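手先カメラの映像でコップ検出を安定させる

手持ちグリッパーで撮ったデータをWirnumに食わせて、コップの山を検出させる話の続きです。前回はFenexの録画設定まででしたね。今日は2か所いじるだけなので、気楽にどうぞ!

手順1 指をマスクする
指は毎フレームほぼ同じ場所に映るので、固定マスクで十分です。設定ファイルの mask_dilate は3にしました。最初は32なんて入れていて、机までごっそり消えてました(そりゃ検出ゼロになるわけです……)。

手順2 ラベルは「山」単位で付ける
重なったコップは縁がずらっと並ぶので、1個ずつ囲みたくなるんですが、ぐっと我慢。1つの山に1つの枠、クラス名は cup_stack で統一します。ホルダーの黒い棒が手前を横切っていても枠は分けません。画面の上にはみ出した山は、見えているところまで囲めばOK。私は4,000枚近く付けたところでルールを変えたくなって泣きました。先に決めておきましょう!

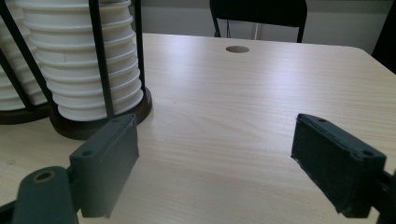

手順3 再学習して確認
wirnum train --resume を流して、終わったらビューアで枠を重ねて見ます。左端で切れている山がまだ抜けるようなら、edge_margin を2まで下げてもう一回。うちはこれで落ち着きました。次回は把持点の推定をやります。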